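Before we sign for the wheeled units

The quote from Sonatmont came in during January and has been going round the office with a lot of excitement attached to it. I have read it twice. I am less excited, and I have been asked to say why, so this is my half page.

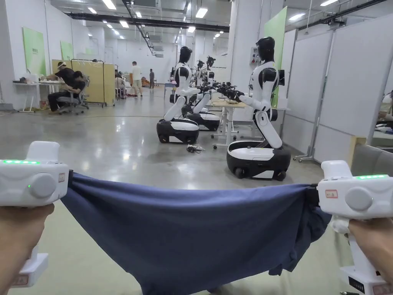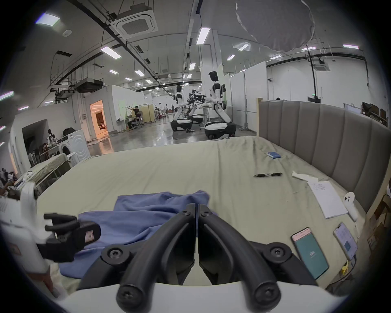
Hand-held grippers on cloth, with the wheeled humanoids at their table further down the hall.

Issue 200, page 4

The quote is for 2 more humanoids on wheeled bases. It covers the robots, delivery and a year of what Sonatmont calls "care", a word I could not find defined anywhere in the paperwork. It does not cover spare fingers, chargers, floor space or the hours of whoever has to stand next to the things when they stop. Prutau's rival offer is cheaper on the front page and dearer by the last one, once you add the software licence, and that licence renews whether we use it or not.

My main worry is what the money would not buy. Folding and handling cloth is the work we keep telling people we want to get good at, and a fair share of that is done by people at a bed or on their feet with a gripper in each hand. Those grippers get dropped. The jaws wear, the screws work loose, and last year we waited almost 900 hours in total for replacement parts from Briem. I added that up from the repair book and it includes nights, before anyone writes in, but the grippers were out of use at night as well.

A second shelf of hand-held pairs, with proper spares, would cost a small part of the Sonatmont figure. It would also be in use the week it arrived. I can't say the same for a robot that needs a site survey, a new socket and a fortnight of somebody's patience.

The case for buying is that prices will go up and that Erko, who would lease to us, may drop the monthly plan. Perhaps. Salesmen have been telling me prices will go up for as long as I have been signing orders. If Erko will put the plan in writing with a break clause, I would sooner lease one unit and see how often it is switched on.

What I would like to see before any order goes in: the meaning of "care", a price list for parts, the licence terms in full, and a plan of the hall showing where the new bases would park without blocking the desks. Also who pays if the delivery lift cannot take the crate. We paid last time.

Comments to the equipment tray by 04/02/2023, please, on paper or by email. The repair book is on the shelf by the printer if you want to check my sums.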